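About Umley

Umley builds and tests cleaning and table-service robots for restaurants and banquet halls. The company has 31 employees and one product line, Urka, a wheeled base with two arms. Control software is written in-house under the name Nodis. We sell through Rodrigues, our distributor, and service every unit ourselves.

Wiping down a counter is the first task Urka learns at a new site. Polished stone is harder than it sounds: veining hides crumbs from the vision system, and ceiling lights leave bright spots that Nodis used to read as spills. Every surface routine starts as a set of hand movements by a person, and open day begins with the same work.
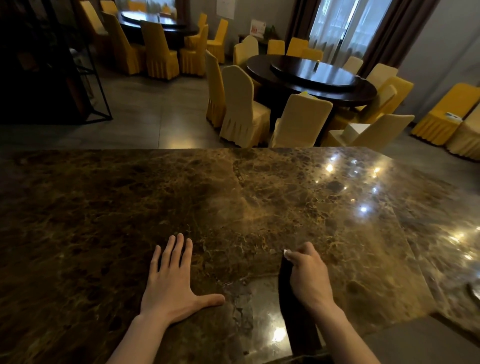 Usha Joseph wrote to us that the manual part was the section she would have cut beforehand and the one she asked most about afterward. She wanted to know how Nodis tells a highlight from a liquid, and whether the answer changes after dark. It does. A highlight shifts when the viewpoint shifts and a spill stays put, but the test needs at least two viewpoints, and at night the second pass is slower.

Open day is held in August, on a Sunday, in a working dining room. The current program has 5 stations: counter, round table, chair clearance, floor, and operator console. Visitors may stop the robot at any station with the red button on the console. The last open day had 161 visitors and 261 completed runs. Failed runs are logged and the log is available on request.

Chair clearance gets the most questions from restaurant owners. Skirted slipcovers hide the legs, so Urka plans around the full width of the fabric and keeps its speed down between tables — this costs time, and we have not found a way around it.
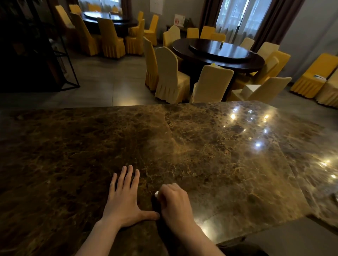 Handwork on the marble counter, with the round tables behind.

Group visits outside open day are by appointment. Please state the type of surface you want discussed and the floor plan of your room, if you have one.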